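Week 6 - passwords and how they get stolen

Recap: hash is one way, encryption isn't. Salt = random value stored next to the hash, different for every user. Stops precomputed tables. Does not stop slow guessing of one weak password.

Wodden dump from the reading - 459 accounts, no salt, almost all cracked in 18 minutes. Know why for the midterm.

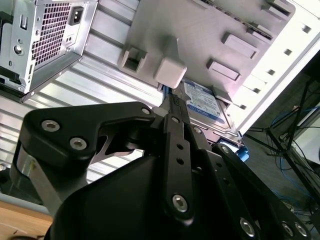

Credential stuffing: attacker takes pairs leaked from site A, trys them on site B. No cracking needed. Rate limits help a bit, second factor helps alot more.

Read Riedl ch. 8 before lab. Questions to Győző Oláh.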